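Scoring Final Layouts in Lema: Relation Checks From a Fixed View

Drustach project notes, 18 August 2020

Lema is the scoring tool we use in Drustach to compare the end state of a manipulation episode with a written task. It reads one still from a fixed view, extracts a small set of spatial relations between named objects, and compares that set with the relations the task requires. It does not look at the path the arm took. This page covers how to write a relation file, run the check, and read the output.

You need a working Lema install, a calibrated fixed view, and a folder of end-state stills. The procedure was tested on the Clusurau set, which has 4,000 episodes across 20 household layouts.

Step 1. Name the objects

Open the layout file and list every object the task refers to. Add any object that must stay where it is. Use one name per object and keep it the same across the whole set. If two objects share a class, separate them by color or size in the name: mug_yellow, mug_blue, mug_red.

Objects that form a pair need a decision at this stage. A pair of chopsticks can be entered as one object or two. We enter them as one. When they are entered separately, the segmenter often merges them when they lie parallel, and the missing object is then reported as a task failure.

Step 2. Mark the support surfaces

Every object gets exactly one support. A tray is both an object and a support, so it appears in both lists. Set the outer boundary of a tray at the outside of its rim. Printed artwork on a surface should go in the ignore list. Artwork left out of that list can be returned as an extra object, and the episode will then be held for review.

Step 3. Write the relations

Lema accepts four relation types: on, left_of, behind and hangs_from. All directions are given from the camera side. A relation file for a tray layout looks like this:

plate on tray
fork on tray
chopsticks on tray
plate left_of fork
fork left_of chopsticks
mug_yellow behind tray
mug_blue behind tray
mug_yellow left_of mug_blue
mug_red hangs_from mug_tree

Do not write relations that follow from others in the file. In the case above, plate left_of chopsticks is implied and would be counted twice in the score. 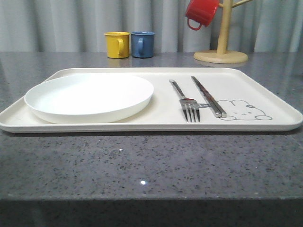

Tray layout, fixed view. All nine relations in the Step 3 file hold. The rabbit drawing on the tray goes in the ignore list.

Lema does not score orientation by default. In the tray layout the fork tines point toward the front edge and both utensils lie on a diagonal. The file in Step 3 passes this layout and would pass one with the fork reversed. If the task text specifies a direction, add an orient line with a tolerance in degrees. Use a wide tolerance for thin metal objects. Bright streaks on steel shift the fitted axis, and a narrow tolerance will reject correct placements.

Step 4. Run the check

From the project folder, run:

lema check --relations tray.rel --stills end/ --out tray.csv

Each still gives one row. The columns are the episode number, the number of relations met, the number required, the lowest confidence among them, and a status of pass, fail or review. Status is set to review when the lowest confidence falls under 60 percent or when an unlisted object is found. Review takes priority over fail.

Step 5. Resolve the review rows

Open the review rows in Ukix, our labeling viewer, and set each one to pass or fail by hand. On the Clusurau set, 124 episodes came back as review. Most fell into two groups:

Overlap in the image. Two thin objects lie close together and the left_of relation changes sign along their length. Lema compares centroids. Keep the centroid result unless the task text says otherwise.

Partial view of a support. A tall object such as a mug tree may extend past the top of the still. The hangs_from test looks for contact between the object and a visible part of the support. If the contact point is out of view, confidence drops even when the placement is correct. Raise or tilt the camera before recording if the layout depends on this relation.

Limits

A single still cannot separate resting contact from an object held slightly above a surface at the moment of capture. Take the end-state still after the arm has returned to its home pose. Scores also say nothing about whether an object was dropped, pushed or lifted into place. Where that matters, report the Lema score next to a measure taken from the arm log, and keep the two in separate columns.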